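Drilling and fitting round pegs in maple

Workshop Notes / Joints and Fasteners
Updated Jun 14, 2022

Maple is hard on pegged joints. It compresses very little, so a hole that would grip a dowel in pine will either refuse it or split along the grain. The notes below apply to flat boards, game boards, coat racks and shelf supports.

Measure the peg stock first. Bought dowel is seldom round and seldom the size on the label. Take two readings across the diameter at right angles, at both ends and in the middle. Reject any length where the two readings differ enough to feel when the dowel is turned in a test hole. Dowel bought in April and used in a damp summer will have changed size, so measure again on the day.

Choose the bit to suit the fit.

Glued peg: bit the same size as the dowel. Sand the peg lightly and cut one shallow groove down its length to let air and glue out.

Removable peg: next bit size up. Chamfer the rim of the hole and the end of the peg.

Painted peg: paint before choosing the bit. Two coats of enamel will turn a sliding fit into a jam.

Use a brad point bit. A twist bit wanders on maple and leaves an oval mouth. Mark each center with an awl, clamp a scrap board underneath, and back the bit out often to clear chips. Burn marks in the hole mean the bit is dull or the speed is too high.

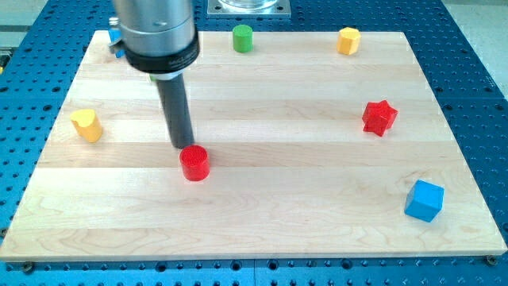 Depth matters more than most plans admit. For a peg that carries weight, the hole should be at least one and a half times the peg diameter. Leave enough wood below it that the point of the bit does not show on the back. A wrap of tape on the bit is accurate enough for one or two holes. For a row, use a stop collar. The Jovberg collar holds well on smooth shanks. The Clandeo one slips unless the screw is tightened with pliers.

Finish after drilling. Sand the face with 180 grit, then 300, always with the grain, and vacuum the holes before applying oil. Dust left in a hole mixes with oil and sets into a paste that has to be drilled out. Wipe off surplus oil after 16 minutes. Leave the board on edge overnight so both faces dry at the same rate.

If a peg is stuck, do not twist it with bare pliers. Wrap it in leather or a strip of inner tube and pull straight up with small turns in both directions. A glued peg has to be sawn flush and drilled out.

See also: Storing dowel flat; Sharpening brad point bits; Filling a hole drilled off center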